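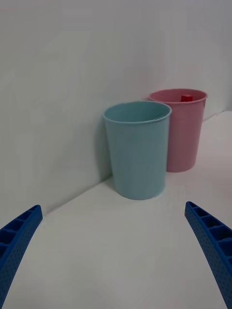 Figura 1. Vista de la cámara de muñeca con la pinza abierta. Vaso azul delante, vaso rosa detrás.

3. Puesta a punto y mantenimiento de la celda

En este capítulo explico cómo quedó preparada la celda Orkdale durante mi periodo de prácticas y qué trabajos de cuidado necesita. El montaje mecánico lo hizo antes mi compañero Vitalii Zinchenko, por eso aquí trato solamente la pinza, la cámara y la zona de trabajo.

3.1 Dedos de la pinza

Los dedos son de plástico azul, con la cara interior acanalada. Cada dedo se fija al soporte con tornillos pequeños que se aflojan con la vibración. En julio encontramos que el dedo derecho tenía juego y que la pinza cerraba un poco girada. Lo desmontamos, limpiamos la rosca y pusimos fijador de resistencia media. Desde entonces la revisión se hace cada 24 horas de funcionamiento, y los dedos se cambian después de 3.000 cierres aunque no tengan daño visible. El polvo se queda en los huecos entre las costillas – lo quitamos con un pincel seco, nunca con alcohol.

3.2 Cámara de muñeca

Después de cambiar un dedo hay que comprobar la cámara, porque el soporte es común. El procedimiento es el siguiente: abrir la pinza del todo, llevar el brazo a la posición de reposo y mirar que las dos puntas aparezcan en la parte baja de la imagen. Si falta una, se corrige el ángulo del soporte y se repite la calibración. Yo tardé hasta seis intentos la primera vez.

3.3 Zona de trabajo

La mesa y las paredes son blancas. Esto ayuda a separar los vasos del fondo, pero la sombra en la unión de la pared con la mesa da a veces un contorno falso. Bajamos el umbral del detector y mejoró bastante. El caso más difícil sigue siendo el de los vasos cerca de la pared, cuando uno tapa parte del otro. La profesora Rosine Barbier recomendó empezar siempre por el vaso delantero, y así quedó en el programa.

3.4 Pendiente

Falta anotar el par de apriete en la hoja de mantenimiento y pedir un juego de dedos de repuesto a Jacquet.

Contacto: taller de robótica, despacho 446 | Volver arriba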